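Prerkell notebook, garment folding and packing
December, Saturday

Started at 9:40. Heating was slow to come on and the first knits out of the box were cold and a bit stiff in the hand, so I left the lid off and did the paperwork first.

Carried over from last time: finish the written fold for the sleeveless knits, settle the fold size for the Onyeka cartons, write up the shirts. The shirts are not going to happen today.

Stock on hand. The Nikine delivery came in as 139 pieces, mixed, on one packing slip. Sorted into shirts, long-sleeved knits, sleeveless knits and a small pile of things I could not place and set aside for Ok-hee. The sleeveless pile came to 43. The slip calls them "slipovers" on one line and "vests" on another, and it took me a while to work out that both lines meant the same garment. I am writing "vest" everywhere from here on. If you find "slipover" on an older label, relabel it.

Counted the pile twice, once before folding and once after, same number both times.

Fold method as it stood this morning (Ok-hee's version, copied from her loose sheet so it is at last in the book):

Lay the garment face down. Smooth from the center out. Bring the left side in to the middle of the back, then the right side over it. Hem up to the shoulder in two turns. Flip.

This works well on the shirts. A shirt has a collar that holds itself up and a placket that keeps the front straight, and you can be fairly rough with it. On a vest the same fold gives a packet with a wavy front edge, and the V ends up off to one side about as often as it ends up in the middle. With the garment face down you can't see the neckline until you flip it, and by then the folds are set and you have to start again.

Tried three changes, one after the other, on the same few vests.

First change: face down as before, but with a finger kept on the back label while the sides come in, to hold the center. Better. Still no view of the front. The shoulders slid outward on the second turn.

Second change: fold in half lengthwise first, armhole to armhole, then into thirds from the hem. Quick, and very easy to teach. Leaves a crease straight down the middle of the chest, and Onyeka asked for no center crease on knits. Dropped it. It would be fine for our own shelf storage where nobody looks at the front.

Third change: start face up, square the neckline first, then turn the whole thing over with a board on top and fold from the back. This is the one I am keeping, with the changes further down.

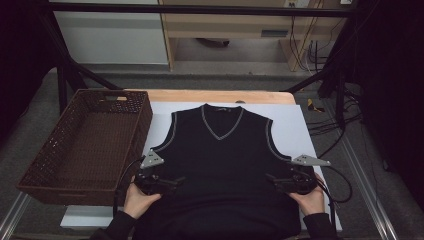
The sleeveless knits are harder to square than they look. There are no sleeves to pull against, the armholes stretch if you lift by them, and on a plain dark one you can hardly see the knit well enough to tell whether it is lying straight. Trim helps a lot. On the black V-neck the thin gray stripe down the neckline and the gray around both armholes give you lines to work to, and the small label at the back of the collar marks the center. With the vest face up on the white board I set the V first, then compare one armhole to the other. Hands go on the sides below the armholes, low down, and stay off the trim. The hem on this one reaches past the near edge of the board, so the board needs to go further up the table or we need a longer board. For today I slid it up.

On boards. The white one is good for dark knits because the outline shows clearly against it. For the pale gray and cream pieces it is poor, and I kept losing the edge of the hem. Tried a sheet of dark blue card on top of it for those. The card shifts. Taped the corners, which held until the tape started to pick up fluff from the knits. Want a second board in a dark color, same width, longer. Put on the Dradska order list.

On turning over. With a cover board laid on top of the vest, slide one hand under the lower board, other hand flat on the cover, and turn toward yourself. Turning away from yourself drops the hem. I did it the wrong way several times before I noticed what was causing it. The cover board wants to be the same size as the lower one or a little smaller. Mine was bigger and caught on my sleeve.

Fold, revised:

1. Board on the table, long way toward you, far enough up that the hem will land on it.
2. Vest face up. Lift it at the shoulders, close to the neck, and lower it from the hem end first so it lays itself out.
3. Set the V. Point of the V in line with the label.
4. Smooth down from the point of the V to the hem with flat hands. No pulling.
5. Match the armholes. Move the garment from the side, under the armhole. Do not lift by the armhole edge.
6. Cover board on, turn toward yourself, take off the top board.
7. Left side in to the center back, right side the same. They should meet or nearly meet.
8. Hem up to just under the armhole, then once more to the shoulder.
9. Turn the packet over and check the V.

Step 5 is where the time goes. My first dozen or so were slow and I redid several. After that it went steadily. I timed one batch of 12 from the pile to the finished stack and it took roughly 4 minutes less than a batch the same size with the old fold, once the redone ones from the old fold were added in. If you leave the redone ones out, the old fold is a little faster. I would still use the new one.

Ok-hee came in at 11 and tried it from the written steps without me saying anything. Her notes, as she gave them to me:

Step 2 is not clear if you are left-handed, or if you pick the vest up from a stack and it is already folded in half. She shook hers out first. Add "shake out once" before step 2.

"Point of the V in line with the label" is good, but on the vests with a loose label the label leans. Use the center of the back neckband and treat the label as a rough guide.

Step 7, she overlaps the sides slightly on the wide ones. If they only meet, the packet opens up in the carton. I think she is right for the two largest sizes. On the small ones an overlap makes a hump down the back. So: meet on small and medium, overlap by two fingers on large and up.

She also thinks step 4 should come after step 5. We each did a few the other way around. I could not see a difference and neither could she, so the order stays.

Her opinion on the cover board is that it isn't needed once you have the knack, and she turned hers over by the shoulders and hem with no board at all. They came out fine. Mine without the board did not. The board stays in the written version, and people can drop it when they are ready.

Packet size. Onyeka cartons take two stacks side by side. The new fold gives a packet slightly wider than the old one on the large sizes, and the stacks touch in the middle and push each other up. Putting every other packet in with the neck the other way evens out the height, as the shoulder end is thicker. With that done the lid closes flat. Without it the lid bows. Packed one full carton this way and stood it on its end against the wall over lunch to see if anything slid. A small amount of settling at the bottom, folds still in place, V's still straight on the ones I pulled out to look at. Only one carton, so take that for what it is.

Tissue. One sheet between packets was on the old sheet of instructions. I left it out for half the carton and could see no difference in that half after lunch. It may matter more over a longer trip. Asked Ok-hee, who says the tissue was put in for the shirts, to stop the buttons marking the one underneath. No buttons on these. Propose leaving it out for vests, keep for shirts. Not changing it until Onyeka says yes.

Problems and leftovers:

Two vests have a pulled thread at the left armhole. Both were like that in the bag, I had not handled them yet. Set aside with a slip of paper, to go back to Nikine with the next return.

One has no label at all. Folded it to the neckband and it was fine.

Black knits show every bit of fluff. The lint roller is down to the last few sheets. Wiping the board between garments helped more than rolling the garments did, and I should have begun doing that sooner. Damp cloth, then dry cloth. Let it dry fully before the next one goes down.

The vests with a ribbed hem pull in at the bottom and make a wedge-shaped packet. Did not solve this. Folding the ribbing up separately first, before step 8, gives a straighter edge but a thick one. To be tried again with a fresh head.

The small pile I could not place: Ok-hee says they are children's cardigans with the buttons missing. They are now in the returns bag as well.

Stopped at 3:15. All the sleeveless knits are done except the two pulled ones and the ribbed ones, which are back in the box on the lower shelf, unfolded, so please don't pack them.

Next time:
Dark board, longer, if Dradska has it.
Lint roller sheets.
Ribbed hems.
Ask Onyeka about the tissue and whether the overlap on the large sizes bothers them.
Type up the nine steps with Ok-hee's corrections and put the sheet on the wall. The old sheet can stay up for shirts only – write SHIRTS on it in marker.
Start the long-sleeved knits. Same start I expect, face up, neckline first, but the sleeves will need their own step somewhere between 6 and 7.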